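# Folding for the small shelf

The laundry room at the Tagle family shelter is open from 6 in the morning, and the woman who runs the folding table has worked there for 4 years.

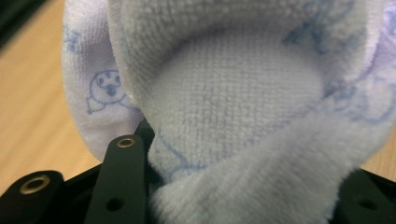
She handles baby things on Wednesday. Towels, washcloths and crib sheets come in from Distitz, the thrift store two blocks over, and go out again in bags of 55 pieces.

"People give us a lot of terry," she said. "It's bulky, and it won't stay flat the way a sheet does. You fold it in thirds, you turn around, and it's open again."

Her method is to lay the looped side down, smooth it once with the side of the hand and fold toward the print. She likes the print on the outside. "Parents look for the animals. If there's a seal or a duck on it, that one goes first."

She doesn't sort by color. Pale blue and white go in the same pile, and anything with a stain goes to the rag bin by the door. Fabric softener is out too. "It makes them feel nice, but they stop soaking up water. I quit buying it my second winter."

Last month the table sent out 555 pieces. July is slower, and she uses it to go through the back shelves.

Asked what the room needs, she named a second dryer and more clear bags. "And hooded towels," she said. "We had two left on Monday and I gave them both away before lunch."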